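Curka Hand Cover, Second Version
Sold by Wikley Parts. Fits the Carhuamaca hand and wrist.

The Curka is a dark ribbed textile cover for a robot hand and forearm. Its maker, Zarkomden, recalled the first version in June after the cuff crept forward during grasping and got into the thumb joint. When that happened the motor kept pulling, the hand read the extra load as a firm grip, and it would not let go. Zarkomden calls this a "retention event." We call it a jam.

We stopped selling the first version and we are selling the second one with some reservations, set out on this page. 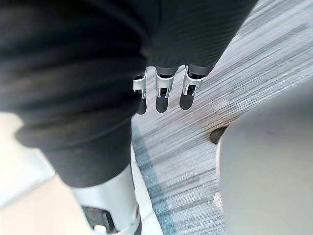
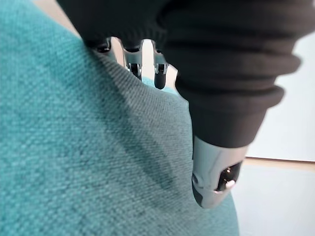
Cover and fingers, in two of the three views over gray carpet

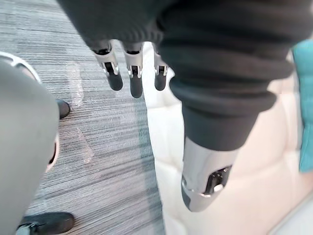

The second version has a stiffer band sewn inside the cuff, and Zarkomden says that cures the creep. Maybe so. The maker's figure is 3000 open-and-close cycles without a jam, which sounds fine until you read that the hand was closing on air. Household work means cloth, and cloth pushes back. A hand pressed into teal fabric, with the ribs of the sleeve bulging right over the top of the thumb, is the case we would want tested, and it is missing from the sheet. The thumb housing also has an open recess with a small mechanism inside it. Any loose edge of textile near that recess deserves suspicion, whatever is sewn into it.

What we ask buyers to do
Seat the cuff with the hand fully open, then close the thumb by hand with the power off. If the edge moves toward the recess, take the cover off and call us. Check again after every 4 hours of running. Do not trim the cuff – cut ribbing frays, and threads in the joint were part of the original fault.

Keep people clear of the hand while it is holding anything. The release command does not reliably free a jammed thumb. Use the stop button, wait for the motor to drop out, and back the joint off with the key supplied. Pulling on the cloth makes it worse.

Known limits
The load limit in the hand's own software was never changed after the recall. Zarkomden maintains the cover was the whole problem. We think a hand that cannot tell a jam from a grip still has a fault of its own – and a new cuff does nothing for it.

In the box: 2 covers, one joint key, one printed fitting sheet.
Returns: 28 days, worn or unworn. First-version covers are exchanged at no charge, with or without a receipt.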